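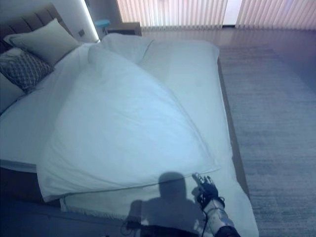

Codley guesthouse changes how it makes its beds

The Woltari guesthouse in Codley has rewritten its bed-making routine, and guests arriving from Saturday will find their rooms made up the new way. The change covers the pillows, the duvet and the throw at the foot of the bed.

Shuk-fan Kwok, who manages the rooms, said the old routine had grown piece by piece over the years and no two people on the staff followed it the same way. Some tucked the duvet in on both sides. Others left it hanging. Guests who moved from one room to another during a stay noticed the difference and asked about it at the desk.

Under the new routine, the duvet is folded back on the diagonal, with the sheet showing on one side of the bed. Plain pillows go on first and are placed one at a time. A patterned cushion goes in front, and the throw stays low on the bed.
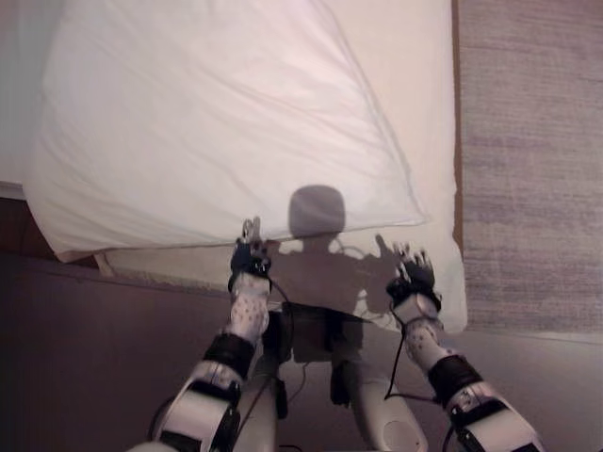 Pillows take up the most space in the new written guide. Each one is lifted by its lower edge, shaken once and set down with the open end of the case facing away from the door. Staff are asked to smooth the case with the flat of the hand after it is down and to leave small creases alone. Gordon Perron, who trains new housekeepers, said people used to spend too long on creases that came back as soon as the pillow was moved.

The sheet comes before any of that. It is pulled tight from the foot, checked at the corners and folded under. If a corner is short, the sheet goes back to the linen room – it is not stretched to fit.
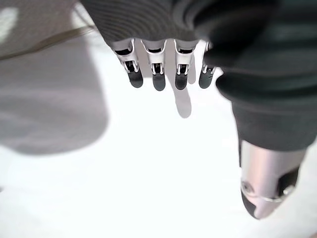
2 min read

The guesthouse buys its linen from Wundonitz and has kept the same supplier. Its white cases and sheets are washed together, and the throws are washed apart from them to keep lint off the white cotton. Patterned cushion covers are done by hand in the sink next to the linen room.

Two people work on each room in the morning. One strips the bed while the other brings up the clean set, and they make the bed together from opposite sides. Hok-lam Lau, one of the housekeepers, said the diagonal fold took a few tries to learn. "You have to decide where the corner lands before you start," Lau said. "If you fix it afterward, the whole duvet slides."

The nightstands are wiped down before the bedding goes on, so that dust does not fall on a finished bed. Rooms are aired during the same visit, weather permitting.

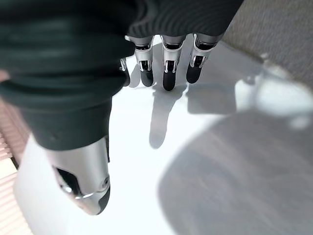 Can guests ask for the bed to be made a different way?

Guests can leave a note at the desk by 10 a.m., and housekeeping will tuck the duvet in flat or take the cushion off the bed for the rest of the stay.

Extra pillows are kept in the linen room and are free. Guests who would like a firmer one should ask when they check in. The written guide will be looked over again in August, when the guesthouse takes on summer help.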